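# Two hours at the Funemetti open day

I went because Deisy Montoya had a spare pass and because the invitation used the word "autonomous" four times on one page. I used to fix office computers for a living, and the afternoon session was billed as a robot doing computer repair. I wanted to see how much of my old job had been swallowed.

Funemetti rents the back half of a building out past the rail yard. You sign in, you get a sticker with your name on it, and then you stand by a coffee urn while people from sales ask what industry you're in. I said "retired from hardware" and that ended most of the conversations pretty quickly. The first hour was slides. Salazar, which is what they call the whole system, will "close the loop on electronic waste." There was a chart with a line going up and no label on one side. I asked Deisy if she could see a label and she couldn't either.

Then they moved us next door in groups of 11, and things got better.

The demo was run by Nhyira Tetteh, an engineer who looked like she would have skipped the slides too. She told us right away which parts of the job were programmed ahead of time and which parts the machine was working out from its camera. I wish the people with the microphone had been that plain. The task was an expansion card and a desktop tower lying on its side with the cover off. Card comes out of a holder, card goes into a slot. When I was on the bench I did that with a phone on my shoulder and never thought about it.

Which is sort of the point, I guess. It's easy for a hand. You feel the card touch the slot, you feel it's a hair crooked, you rock it, it seats. The arm has to get there some other way, and it's working over a board crowded with capacitors that will not forgive a bad guess. 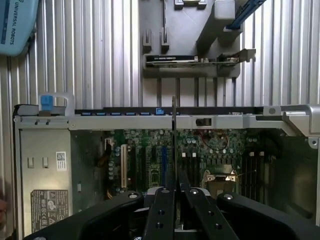

The first try I watched was slow. I mean slow enough that the man next to me checked his messages, put his phone away, and hadn't missed anything. The arm came down, stopped, thought about it, went back up. Second try, same approach, a little to one side, and this time the card went in. People clapped. I clapped too, I'm not a monster — but I also noticed that the tower hadn't moved an inch between tries, and the card came from the same holder both times.

So I asked. What happens if you turn the computer a few degrees? Nhyira said it would handle a small turn and she'd show me at the end if there was time. There wasn't time. I don't think she was dodging, the next group was already at the door, but I'd have traded the whole slide deck for that one test.

Someone else asked about a different model of computer. The answer was that they'd need to collect more practice runs first, done by a person guiding the arm. How many? For this one task, on this one machine, 1314. I wrote it on my hand. There are a lot of models of desktop computer in the world, and the ones that show up at a recycler are dusty, have a screw missing, and got hit by a truck at some point. The demo unit had its lid off before we walked in. In my experience getting the lid off is half the argument.

Nilton Ñahui, who does the business side, caught us on the way out and said a pilot with a company called Tretex would start in February. I asked what Tretex would be using it for and he said "evaluation." Okay.

I don't want to be the old guy who says it'll never work. Watching a machine back off from a bad approach and try again, with no one touching it as far as I could tell, was more interesting than I expected, and I've been thinking about it since. If they'd invited us to see that and called it research I would have gone home happy. What bugs me is the brochure, which says "ready for your repair line today." I saw one card, one slot, one computer, and a fair amount of waiting.

Deisy liked it more than I did. She thinks I'm comparing it to a good technician on a good day, and she may have a point there, she supervised me for years.

I sent Nhyira an email asking about the turned computer. If she writes back I'll post the answer.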